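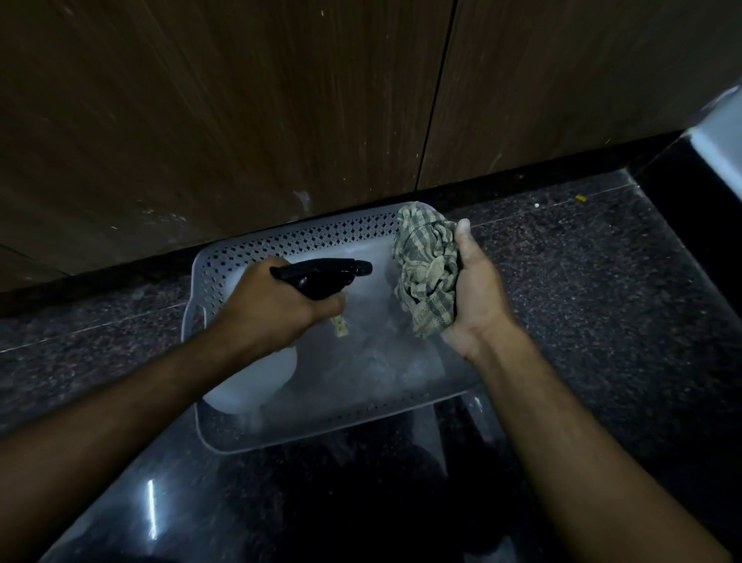
Madach abre en junio su programa de formación en limpieza y mantenimiento del hogar

La primera edición ofrece 90 plazas gratuitas y prácticas remuneradas en empresas del sector

8 de abril de 2022

La escuela de oficios Madach abrirá en junio la primera edición de su programa de formación en limpieza y mantenimiento del hogar, dirigido a personas en situación de desempleo y a trabajadoras y trabajadores del servicio doméstico que quieran acreditar su experiencia. El programa cuenta con 90 plazas, todas gratuitas, y se impartirá en las instalaciones que la escuela tiene en el edificio Prurker, antigua sede de una imprenta.

El curso suma 191 horas lectivas repartidas en 3 módulos. El primero trata de productos y superficies: lectura de etiquetas, dosificación, incompatibilidades entre sustancias y cuidado de piedra natural, madera, acero y vidrio. El segundo se centra en la organización del trabajo en domicilios y pequeños alojamientos turísticos. El tercero aborda la contratación, los derechos laborales, la prevención de riesgos y la relación con las familias y las empresas empleadoras.

Natsumi Sasaki, directora de Madach, explicó durante la presentación que la escuela recibe desde hace tiempo consultas de personas que llevan años en el oficio y carecen de cualquier documento que lo demuestre. «Hay alumnas que han limpiado casas durante media vida y, cuando optan a un puesto en un hotel, se les pide un certificado que no tienen. Queremos que puedan presentarlo y que además salgan de aquí con conocimientos sobre su propia salud», señaló.

La prevención ocupa una parte amplia del temario. El alumnado aprenderá a identificar los pictogramas de peligro, a ventilar correctamente antes y después de aplicar un producto y a elegir los guantes en función de la tarea. También se trabajarán las posturas de carga, el uso de escaleras de mano y la planificación de las pausas. Una fisioterapeuta impartirá dos sesiones sobre lesiones de hombro, muñeca y espalda.

En el apartado de superficies, la escuela insistirá en el tratamiento de las encimeras de granito y mármol. El material docente recomienda el uso de jabón neutro diluido y paño suave, y desaconseja el vinagre, el limón y los desincrustantes sobre piedra calcárea. Se enseñará asimismo a pulverizar sobre el paño en lugar de hacerlo sobre el mueble cuando haya cerca enchufes, alimentos o aparatos eléctricos, con el fin de reducir la cantidad de producto que queda en el aire.

Prácticas remuneradas

Quienes superen los tres módulos podrán acceder a un periodo de prácticas en dos empresas colaboradoras: Yagi, dedicada a la limpieza de oficinas y comunidades de vecinos, y Vindotov, que gestiona apartamentos de corta estancia. Ambas compañías han firmado un convenio con la escuela por el que se comprometen a dar de alta a las personas en prácticas desde el primer día y a asignarles una tutora o un tutor con experiencia en el puesto.

Isamu Hirano, responsable de personal de Vindotov, indicó que la empresa tiene dificultades para cubrir vacantes en los meses de mayor ocupación. «Los tiempos entre la salida de un huésped y la entrada del siguiente son cortos y el trabajo exige orden. Preferimos incorporar a gente formada y ofrecerle continuidad después del verano», afirmó. Hirano añadió que la compañía revisará al término de las prácticas cuántos contratos puede convertir en indefinidos, sin adelantar una cifra.

Cada participante que complete el curso recibirá una dotación inicial con guantes reutilizables, calzado antideslizante y un cuaderno de fichas técnicas. Las fichas, redactadas por el equipo docente, resumen en una página los cuidados básicos de cada material y los errores más frecuentes. Madach imprimirá 3000 ejemplares del cuaderno; los que no se entreguen en el curso se distribuirán en bibliotecas, centros de mayores y asociaciones vecinales.

Horarios y conciliación

Las clases se ofrecerán en turno de mañana y de tarde. La persona inscrita podrá cambiar de turno una vez durante el curso, siempre que haya sitio en el otro grupo. El edificio Prurker dispone de acceso para sillas de ruedas, aparcamiento de bicicletas y una sala de cuidado infantil que permanecerá abierta durante el horario lectivo. La plaza en esta sala se solicita en el mismo formulario de inscripción.

No se exige titulación previa. Las personas con un nivel inicial de español podrán asistir a un grupo de apoyo lingüístico, con vocabulario del oficio y práctica de conversaciones habituales: una entrevista de trabajo, el acuerdo de tareas con una familia o la comunicación de un desperfecto.

La evaluación será continua. Al cierre de cada módulo habrá una prueba práctica, en un espacio de la escuela equipado como vivienda, y un cuestionario breve. Para obtener el certificado será necesario haber asistido a la mayoría de las sesiones y aprobar todas las pruebas, que podrán repetirse una vez.

Inscripción

Las solicitudes pueden presentarse en la secretaría de Madach o a través de su página web. Es necesario aportar un documento de identidad y, si procede, el justificante de inscripción como demandante de empleo. Las trabajadoras y los trabajadores del hogar en activo deberán entregar una declaración firmada en la que indiquen los años de experiencia.

En caso de que las solicitudes superen las plazas disponibles, tendrán prioridad las personas desempleadas de larga duración y las familias monoparentales. La lista de admitidos se publicará en el tablón de la escuela y se comunicará por teléfono a cada solicitante. Quienes queden fuera pasarán a una lista de espera con validez para la siguiente edición.

Sobre Madach

Madach es una escuela de oficios sin ánimo de lucro que imparte cursos de cocina, costura, electricidad básica y atención a personas dependientes. Su oferta se dirige sobre todo a personas adultas que buscan un primer empleo o un cambio de actividad.

Contacto para medios

Departamento de Comunicación de Madach
Edificio Prurker, planta baja
Las solicitudes de entrevista con la dirección y con las empresas colaboradoras se tramitan en este departamento.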